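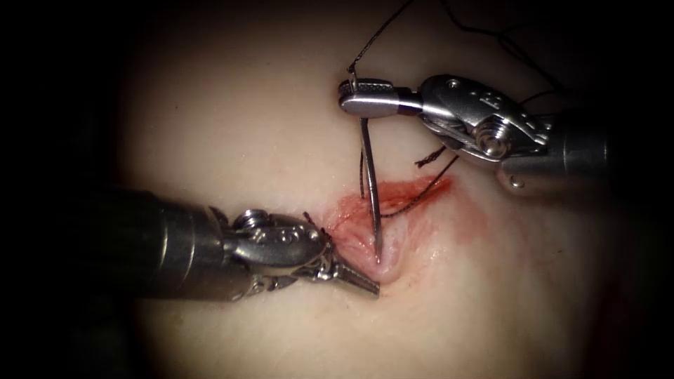 Where do you start a row of stitches?
At one end, with the needle going in square to the skin, and you tie before you move on.

Grażyna Wysocka had written this on the whiteboard at Vodstead every April for longer than the whiteboard deserved. Her students copied it down and then started in the middle.

Sandu was the worst of them. He had paid 4000 for the course and felt this should count toward something. He talked to the pad while he worked, in the low voice people use on horses.

"It can't hear you," said Grażyna.

"It's for me."

"Then you're not listening either."

He went back to his knot. He had been raised in Cumton by an aunt who hemmed curtains, and he believed thread was in his blood. Thread had so far shown no sign of recognizing him.

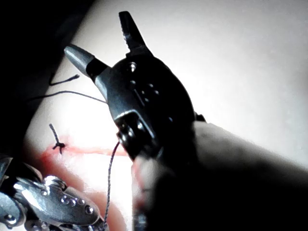 One knot, toward the left end of the red line.

"It's crooked," said Sandu.

"It's a knot. What did you want, a bow?"

He had wanted a bow, a little. He had wanted her to call the others over. She bent close, gave it the look she gave the cafeteria soup – long, without hope – and straightened up again.

"Would you let me sew you?" he asked.

"I would let you sew a cushion I didn't like."

He wrote that in his notebook, under Praise. 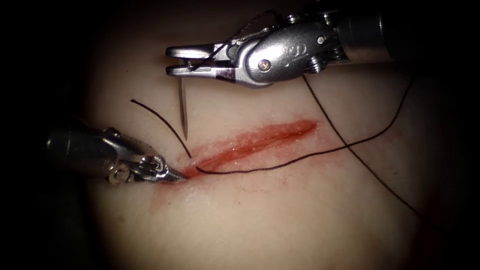

2 min read

By evening the rest had gone off to the Mokirora for dumplings, and Sandu was still bent over a cut that belonged to no one. Grażyna put on her coat. She took off her coat. She pulled up a stool, which complained.

"Smaller bite," she said. "You're not mooring a boat."

He took a smaller bite. She said nothing for so long that he looked up to see if she had left.

"Eyes down," said Grażyna. "Next one."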